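Chapter 6
Pattern and Repeat 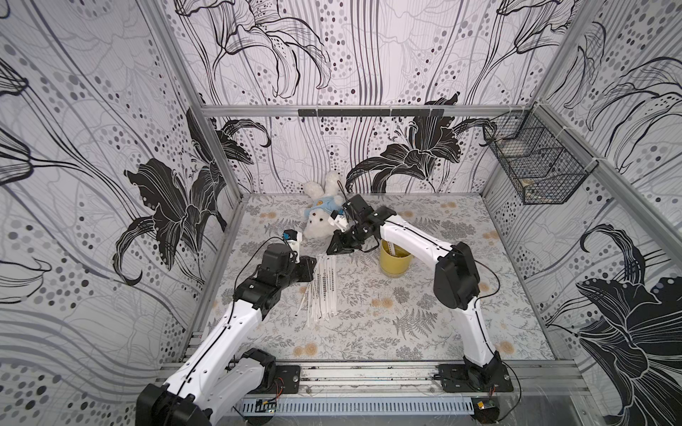
Most people meet pattern for the first time while sick in bed. You are seven, you have a fever, and there is nothing to look at but the bedroom wall. By the second afternoon you have found the place where the design starts over, and after that you can't stop finding it. The same bud leans the same way, again and again, all the way to the closet door. Congratulations. You have discovered the repeat, which took the textile trades several thousand years to master and which will take us the rest of this chapter.

A repeat is the smallest piece of a design that can be copied side by side and top to bottom to make the whole. Designers call the piece a tile, even when it is going onto cloth or paper and nothing about it is tile-like. Its edges have to agree with each other. Whatever leaves on the right must come back in on the left at the same height, and whatever drops off the bottom must return at the top. A stem that exits and fails to return is known in the studio as an orphan, and in the complaints department by other names.

Florals are where beginners want to start, and where teachers wish they wouldn't. A flower has a face. The eye goes to it, decides which way it is looking, and goes hunting for the next one. Put one large bloom in the middle of a tile and you have made a grid, however wild the petals. From across the room your garden will look like a parking lot. Small filler motifs such as dots, sprigs and loose leaves are there to break up the lanes between the blooms, and a designer who is bored by filler will produce very boring walls.

The usual cure for the parking lot is the half-drop. Each column of tiles slides down by half the height of the tile, so that the blooms line up on the diagonal. It is an old trick and a cheap one, and it makes a repeat seem much larger than it is. It also makes matching more work for whoever hangs the paper, a fact that designers tend to learn from the person on the ladder.

Scale causes the other half of the trouble. Efua Yakubu, who drew florals for the Aryee mill for most of her working life, kept a sample of her first commission pinned over her desk as a warning. It was a peony, and on her drawing board it was lovely. Printed at full size and hung in the dining room of a hotel in Hendetmont, each blossom was 33 inches across, and guests seated along the north wall reported feeling watched. Her second version cut the flower to 11 inches and set a lighter, thinner drawing of the same plant behind it. The hotel reordered it for years. The guests went back to complaining about the soup.

That lighter drawing is worth remembering. Many successful florals work in two layers, a bold one that you notice and a faint one that you don't. The faint layer carries the eye over the gaps, and it forgives small errors in matching. It also costs very little if it can be printed in a tint of a color already in use. Mills are fond of anything that costs very little.

Color itself we will leave for Chapter 7, apart from one remark. A pattern that does not hold together in black, white and gray will not be rescued by pink. Students at the Tandness workshops spend the whole of October without color for this reason, and a few of them are still speaking to their instructors by the end of it.

In the sections that follow, you will build a tile by hand, with paper, scissors and tape. Software can do the same job in seconds, and you are welcome to use it afterward. Cut your first drawing in half, swap the halves, and fill the hole that opens in the middle. Then turn it and do it again the other way. The first attempt will be ugly. The Sadex pattern archive holds 154 student first attempts, and they are ugly in remarkably similar ways, most of them involving a daisy.

Terms to know before you begin: tile, orphan, half-drop, straight match, filler, ground. Section 6.1 starts with the ground, the part of the design that most beginners forget to draw.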